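Gripper won't let go of the cloth after a clip closes

drudow_dan
Hi all, hoping someone has been down this road. Our arm hangs small cloths on a clip rack, and last night it went wrong in a way I didn't like one bit. The clip closed, the fingers were told to open, and they stayed shut while the arm backed off. Two clips came off the rack and one flew past my ear!

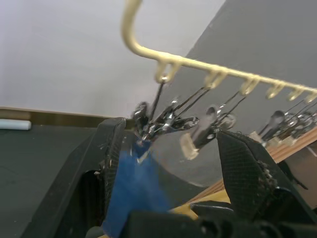
I'm running Vincze fingers with the mesh pads, and the log shows the open command going out fine. Force limit is 42 newtons, which never tripped.

Fledside
Glad you're okay, and please wear glasses around that thing. I'd look at the pads first. When the mesh frays it snags on terry like Velcro, and mine did it after 2900 cycles.

onano_fan
Have to disagree, sorry. Snagging wouldn't keep the fingers closed. He says they stayed shut, so I'd check the timeout on the open command.

Miyuki Higuchi
Could be both, friends. Drop the limit to 6 while you test, and have the arm wait for the finger position before it moves.

drudow_dan
Thank you, Miyuki, trying that tonight with new pads on. Will post the log.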